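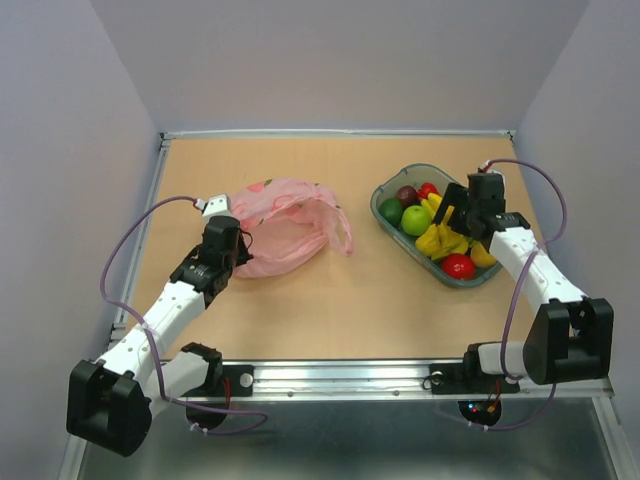
울타리는 미터 단위로 사는 물건인데 왜 제곱미터까지 따져야 하느냐는 질문을 Ots에서 수업하다가 받은 적이 있다. 값은 길이로 치르지만 쓰는 것은 그 안의 땅이다. 이 단원에서는 두 양의 관계를 다룬다.

교과서 > 수학 > 도형과 측정
읽는 시간 4분

4단원 둘레와 넓이

둘레가 같아도 넓이는 다를 수 있다. 길이 100미터의 철망으로 직사각형 밭을 두른다고 하자. 가로를 길게 잡으면 세로가 줄고, 밭은 점점 좁은 띠가 된다. 가로와 세로가 같을 때 넓이가 가장 크며, 그 값은 625제곱미터이다. 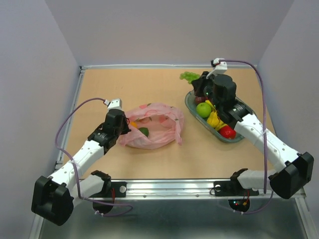

한쪽 변에 철망을 치지 않아도 되는 땅에서는 계산이 달라진다. 강가의 목초지나 긴 담에 붙은 텃밭이 그런 경우이다. 막는 변의 수만 보면 그림의 작업대와 같다. 뒤와 양옆은 벽이고 앞쪽에는 금속 레일만 지나간다. 벽의 길이를 구할 때는 세 변만 더하지만, 바닥의 넓이는 네 변으로 된 직사각형과 똑같이 가로와 세로를 곱해 구한다. 같은 100미터 철망을 강가에 이런 식으로 치면 1000제곱미터가 넘는 땅도 두를 수 있다. 이때는 정사각형이 가장 넓은 모양이 아니다.

먼저 강과 수직인 변의 길이를 x로 놓고 나머지 한 변을 x로 나타내어 보자. 넓이를 나타내는 식은 이차식이 되며, 최댓값을 찾는 방법은 4.2절에서 배운다. 단위 환산표는 176쪽에 있다.

문의: Kitarier 교과서 편집부
© Kitarier. 무단 전재 금지
맨 위로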